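Projects > Stitden Reading Scheme > Updates > June progress report

14 shares | 2 comments

Dear Maj-Britt,

You asked for something short and readable this time, so I'm writing it the way I'd tell you over a cup of tea. The short version is that the Stitden scheme is going well, we're a bit behind on the evening group, and I still owe you the bus receipts.

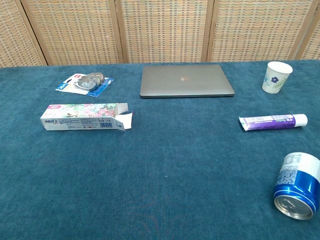

Page last changed: June, 4.15 pm

We now have 21 adults coming to the morning sessions, up from the handful we had when your first payment came through. Precious Khumalo has taken over the beginners and they adore her! She's got them reading recipes, bus timetables, letters from the council, whatever turns up in their bags (one chap brought in his fishing licence and we got a whole morning out of it).

The evening group is slower. We lost the upstairs room at Ametepe when the heating went, and it took ages to find another place on a bus route. Bheki Matlala has sorted us a room behind the Delteo shop from 6.30 pm - smaller, but it has a kettle and decent light. 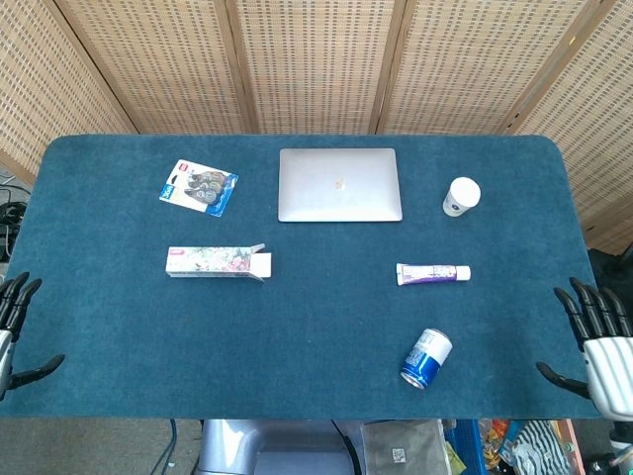
Numbers there are still low, and I'd like to keep it going until the autumn before we decide anything. People who work late need time to get into the habit, and two of them have already asked if they can bring a sister or a neighbour.

Money next. Of the 4,000 you gave us, most has gone on tutor hours and room hire, with a bit on large-print books. We bought 24 of those and they are forever out on loan, so I'd love to move what's left of the travel money into a second set. Could you let me know if that's allowed? Unathi Gumede has the spreadsheet and will send it over with the receipts once I've dug them out of my coat.

The one thing that's properly stuck is the spelling workshop. Our tutor had to pull out and I haven't found anyone else yet, so I've moved it to next term.

Do come and visit if you're passing. Mornings are best, and Precious usually brings cake.

Recent updates
Bromance: a book group for dads and lads
New evening room at Delteo
Large-print wish list
Tutors wanted for next term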